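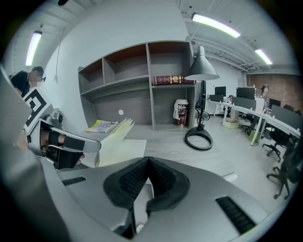 Opinion > Columns > The Long Way Home

Print this column | E-mail to a friend

In defense of the borrowed ladder

by Verna Brannigan

My father owned one good ladder, and I don't believe it spent more than a month in a row in our garage. It went up Fullance Street and down again. It went to the church for the gutters and to the Iturras for their pear tree, and once it went all the way out past Cokstead on the roof of a station wagon and came back with a streak of green paint on the third rung that is still there. I know it's still there because I have the ladder now, or I would have it if Zulema Iturra's son hadn't come by for it on Wednesday.

I have been thinking about that ladder because of a conversation I had at the hardware store. I was in line for a box of screws, and the young man ahead of me was buying a tile saw. It was a lovely saw. He told me he had one small bathroom to do, and when I asked what he'd do with it afterward he looked at me kindly and said he supposed he'd keep it. Well, of course he would. What else do you do with a saw? But I walked out to the car thinking of all the tile saws in all the basements of our town, every one of them used for a single weekend and then put on a shelf behind the Christmas things, and it made me a little sad.

We have gotten out of the habit of asking. I include myself. When my mixer gave out last September I had a new one on the way before the old one had cooled, and it didn't cross my mind until the box was on the porch that Soledad Ocampo, two doors down, bakes maybe twice a year and would have handed me hers over the fence with the dough hook already in it. I like Soledad. I'd have been glad of the excuse to go over. Instead I talked to a cardboard box.

I understand why people don't ask. Asking is a small embarrassment, and buying isn't one at all. If you borrow a thing you might break it, and then there's the business of whether to offer money, and whether they'll take it, and whether they'll say they won't take it and then mind that you didn't insist. My mother had a rule for this, which was that you brought the thing back cleaner than it came and with something on top of it. A jar of beans, half a coffee cake, tomatoes if it was tomato time (and in our yard it was always tomato time, or felt like it). I've eaten a great deal of coffee cake in my life that arrived on top of a hedge trimmer.

Some years back a few of us on the east side tried to make the thing more regular. Cristóbal Acuña had the idea of a list, and he typed it up himself and walked it around to 15 houses, and you wrote down what you had that you'd be willing to lend. I still have my copy somewhere. It's a wonderful document. You learn who has a pressure canner and who has two wheelbarrows, and you learn that the quiet couple on the corner own a complete set of croquet. I borrowed a carpet cleaner off that list and found out, standing in a kitchen I had never once been inside, that the woman and I had gone to the same grade school, six years apart, and been frightened by the same music teacher.

The list faded, as lists do. People moved. Somebody's chain saw came back dull and there was a coolness over it that lasted into spring. I won't pretend that didn't happen, and my friend Brigitta Imhof, who has never lent so much as a rake, brings it up every time I get going on this subject. Brigitta's view is that good fences and your own tools make for peace, and that she would rather spend the money than have the obligation. We've had this argument over more cups of coffee than either of us should be drinking.

But I think the obligation is the good part. I owe the Iturras a ladder's worth of favors, or they owe me, and after this many years I couldn't tell you which way it runs. When my husband was in the hospital it was Zulema who fed the dog, and she didn't ask whether I needed it done. She had a key because she'd needed to get at the garage. That's how she came to have it, and I've never asked for it back.

I looked up what a ladder like ours would cost today, and a decent one was near enough to 400 dollars that I sat back in my chair. That's real money to a young family, and it seems a shame to lay it out for something you'll climb every other fall. I know there are apps now where you can rent a stranger's tools by the hour, and I'm told they work fine. I haven't tried one. I suppose I'd miss the coffee cake.

So I'd like to ask you, if you've read this far, to borrow one thing this month. It doesn't have to be large. Go and knock around six in the evening, when people are home and haven't sat down yet, and ask for the big roasting pan or the post-hole digger or the folding table. Say when you'll bring it back and then do it. And if somebody comes to your own door, try not to make them feel they've interrupted you, even if they have.

I'm getting the ladder back Saturday, unless the gutters take longer than he thinks.

Print this column | E-mail to a friend

Reader comments

pearblossom: We had a list like this on our street too! It was taped inside the laundry room door for years. I still have a fish kettle that I'm fairly sure belongs to somebody.

Dale on Second: Nice column but I'm with Brigitta. Lent out a generator, got it back with old gas in it and had to have the carburetor cleaned. Never again.

M. Teague: Dale, that's what the coffee cake is for.

C. Acuña: I have the original list if anybody would like to start it up again. The croquet set is still available, I asked.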